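4.2 Comparison of hand controllers

We compared two controllers for the five-joint grasp sequence used in the laundry task. The first, Brenwood, closes all fingers at a fixed rate and stops on a current limit. The second, Kurholm, sets a separate limit for each finger and updates it during the lift. Both ran on the same arms with the same planner. Each controller was given 64 attempts, split evenly between the left and right hands.
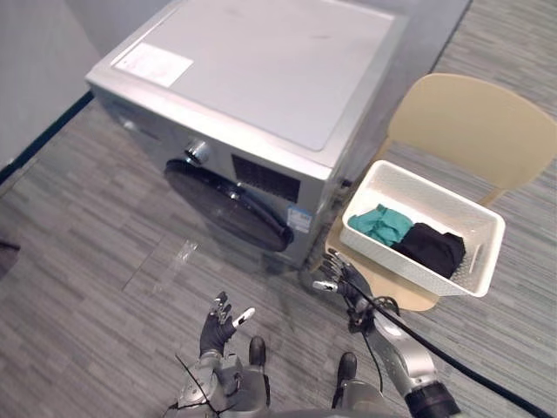 Figure 4. Head camera view of the work area, with both hands open.

Reach planning was the same for both controllers and took its goal from the head camera alone. Early tests by Panyasiri had shown that dark fabric gave poor depth values, so we kept garments of different colors in the set. With the basket on the chair seat and a teal garment lying next to a black one, the planner has to separate two soft piles that share a boundary and differ mainly in color. We did not tune the segmentation for either item. Lighting was left as it was in the room – glare on the carpet included – and the head pitch stayed fixed during each attempt.

Once the hand is close to the basket, the forearm hides part of the target from the head camera. The wrist camera then takes over. Its view includes the fingertips and, depending on wrist angle, the perforated surface of the white container, whose regular holes proved useful for checking focus. Handover between the two views took around 223 ms.
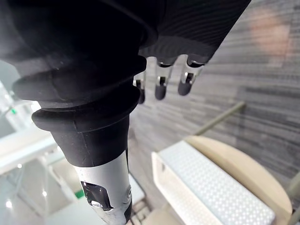
4.3 Failure cases

Brenwood failed in seven attempts and Kurholm in four. Most Brenwood failures were slips during the lift, when the current limit had been reached before the cloth was fully gathered. Kurholm slipped less often but was slower to close. Marti reviewed the wrist video for every failure and assigned a cause before seeing which controller had been used.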